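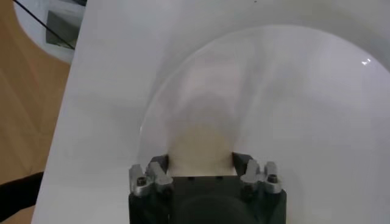 Our press page still lists an office we moved out of in December, one customer wrote, and could Mevuvora please fix that without anybody having to call the web guy. It could, and it did, although the web guy may have had feelings about it.

Thu 22 February
By the Lendholm product desk

Mevuvora is a hosted press kit for small and midsize companies. It keeps your company description, logos, headshots, fact sheet and media contact at one address, and it lets the person in charge of them change them. If you have ever emailed a reporter a zip folder called "press FINAL new (3)", you are the market.

How it works

You get one public page and one private editing screen. Whatever you save on the second appears on the first. Earlier versions stay in the archive, where you can compare them side by side and find out when "a software company" became "a category-defining platform" and whose login was used.

Each kit comes with three description fields: one line, one paragraph, and long. The long field stops at 2086 characters. We are asked to raise the limit more often than we are asked for anything else, and we have read what people wanted to put there, so it stays. The one-line field will take a comma but it will warn you.

Headshots are stored in print and web sizes and carry a date taken. The date is visible to visitors. You can switch it off in settings, under Vanity. Logos can be uploaded in any format your designer left you with, and the kit will make the ones your designer didn't.

Reporters don't need an account to download anything. They never see a pop-up, a chat bubble or a form asking how they heard about you.

What's included

The standard plan is $1095 a year and covers one company, with up to 14 editors. Most customers use two. Companies that use all 14 tend to write to us about version history.

Setup is done by our staff in Kitthorpe. Send us whatever you have, in whatever state, and we'll build the first kit from it. We will flag facts that disagree with each other, such as two founding years, but we won't pick the winner. Please settle that among yourselves before launch day.

You can use your own web address or one of ours. Moving to your own later is free and takes an email.

Moving from Tierney

Tierney kits import directly, with captions and contact details intact. Custom fonts don't come across. Embargoed items arrive as drafts and need to be scheduled again by hand, so check them before you cancel the old account.

What it doesn't do

Mevuvora won't write your press releases, send them to anyone, or get you on a podcast. There is no score for how influential you are. There used to be a quote generator in the test version and we took it out after it produced a statement that two customers approved on the same morning, word for word.

Billing is yearly, by card or invoice. If you leave, you can download the full kit, archive included, as a zip folder. Name it whatever you like.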